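The Top of the Desk, and Everything That Ends Up on It

One tray, one glue stick, one Monday. A home-office reset in small pieces

Monday, 7:40 a.m. Coffee. The desk again.

I'd promised my editor a whole feature on desk drawers. Then I opened mine and closed it. So, the top of the desk. Smaller job. Or it looked smaller.

The idea is simple enough and it isn't mine, it came out of a Furach catalog that's been in my bathroom since October: take everything off, put back only what you used in the last week, give the small stuff a tray with walls in it.
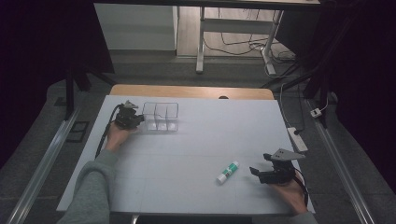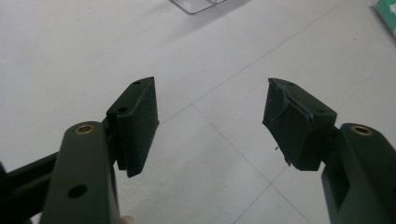 Walls matter. I've had open trays. Open trays are a pile with a border. Paper clips slide under the stamps, the stamps stick to the eraser, the eraser picks up whatever it is that erasers pick up. Two weeks and you're digging.

Clear plastic, then, or anything divided. The Pronero one is sturdy and a bit smug about it. The Clellach is cheaper, thinner walls, and scratches if you look at it. I've used both. The scratched one is still on my desk and the nice one is holding tea bags, draw your own conclusions.

What goes in. I was strict the first time and regretted it. Threw out all the half pencils, then spent Thursday hunting for a half pencil. Second time I kept to this:

Clips, the small ones. The giant ones go in the drawer.
Stamps.
Spare leads.
One eraser.
The key to the thing. You have one of these keys. Everybody does.

What stays out: scissors, tape, glue stick. Too long, too fat, too tall. People jam them in anyway and then the tray tips.

The glue stick deserves a paragraph. I own more of them than a grown adult should and most are dead. Cap not pushed down all the way, that's what kills them. Push till it clicks. Lay it down or stand it up, I've read strong opinions both ways and can't tell the difference, but a stick lying loose on a slick white desk will roll the minute you turn to the phone. Mine went under the radiator. Came back with hair on it.

So, a cup. Or a mug with the handle gone. Or a strip of putty if you like the look of a bare desktop, I do, I just can't live like that past lunch.

About bare desktops. White ones especially. They show everything! Crumbs, pen marks, that gray shine where your wrist goes. A friend's studio on Chantharasri Street has 70 feet of white worktop and a rule that anyone who draws on it wipes it, and it is still covered in little lines. Damp cloth, drop of dish soap, dry it after. For pencil, the eraser first, then the cloth, otherwise you just make soup. Baking soda if it's ink but go easy, it dulls the finish. I have a dull patch shaped like Ohio.

Then the floor, which I keep forgetting is part of the desk. Cables, mostly. I got down there with a flashlight and a bag of reusable ties, 160 to the bag, which sounded like a lifetime supply. Label each cord at the plug end. Not the device end, you already know what the device is. Masking tape and a marker is fine. Get the power strip somewhere you can reach without lying on your stomach, and don't bury it under a rug, please.

Shake out the dust while your down there.

Time check. I gave the top of the desk 3 hours and used most of it reading old postcards. The tray itself took as long as the coffee stayed hot. The cables ate the rest of the morning and a bit of Tuesday.

One more thing on trays, because readers wrote in after the last column. No, you don't need to measure your clips. Measure the desk. Put a sheet of paper where the tray would go and work around it for a day, and if your elbow keeps landing on the paper, move it. Left side for me. Far left, just past where my hand stops. If you write left-handed flip all of that.

And leave one section empty. It'll fill up by teh weekend with a button, a battery and somebody's earring, and you can sort it out on Monday with the coffee.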